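Keogh Facilities Desk
Home | Tickets | Parts | Shared Rooms | Log in
2 min read
Last updated: August

Ticket: metal sorting bin keeps sliding / scratches on wood table
Opened by: Hinata Ogura
Assigned: Yuto Sekiguchi
Status: open, waiting on part

Hinata, 8:40 am
Gray bin on the wood table is walking again. Slides toward the wall side a bit every day and I find a fresh scratch in the tabletop when I lift it. Table is on loan from Vandine so I'd like that to stop before they see it. Also something rattles when you push on the rim. Can somebody look today pls.

Yuto, 9:15 am
Looked. Took everything out, flipped the bin. One bottom edge has a burr, long one, thats your scratches. Filed it down, ran a rag over it, rag doesn't snag now. Rattle = floor of the bin flexing, metal is thin. Not a fault as such. Put flattened cardboard under the whole thing for now. Bin back on top, stuff back in.

Hinata, 11:05 am
Better but it still creeps. Cardboard moves with it.

Yuto, 11:30 am
OK. Put a spring clamp on the left rim, orange one, from the drawer. Tried 2 spots, the corner holds best. Please don't borrow the clamp, I know they all look the same. If you need one ask Itsuki, he has 3 more.

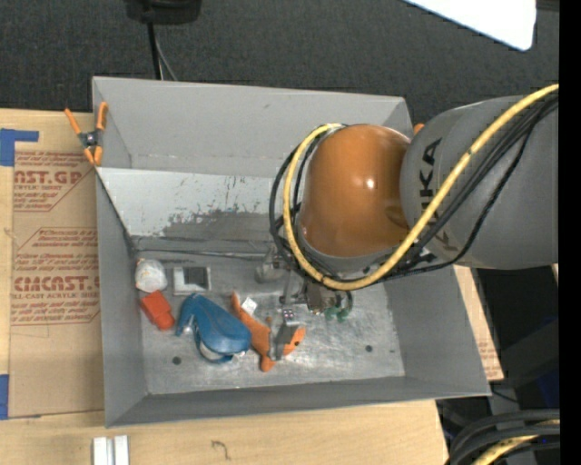 Bin floor: scuffs are only surface, leave them. The back wall is worse, dark streak plus smudges. Tried dish soap and warm water, then the Skisis cleaner on a corner of it. Smudges lighter, streak didn't budge. Wear, I think, not dirt. Not going at it with steel wool, it'll just make more scratches.

Holes in the floor: small, leaving them open. Small stuff could drop thru onto the cardboard, so check under there if you're missing somthing.

Bohumila Vaněk, 1:20 pm
Can we agree what goes in the bin? Soft toy is fine, blocks are fine. Crumpled plastic wrappers, I never know if they're trash or part of the set. I threw one out last time and got a message about it.

Hinata, 1:35 pm
Part of the set. Leave wrappers in. Trash goes in the can by the door, nothing else is trash.

Bohumila, 1:37 pm
Ok. Putting that on the wall sheet.

Itsuki Koyama, 2:10 pm
Rubber mat is the real fix. Laketti has one that fits, needs a trim on the short side. 9 day wait. Ordered it.

Yuto, 2:25 pm
Good. Cardboard + clamp stays till then. When mat comes: bin off, cardboard to recycling, wipe table, mat down, bin back, clamp same corner. Hinata pls check for new scratches before you put the bin down and add here.

Hinata, 4:50 pm
Pushed it hard from the front, didn't move. Leaving open for the mat.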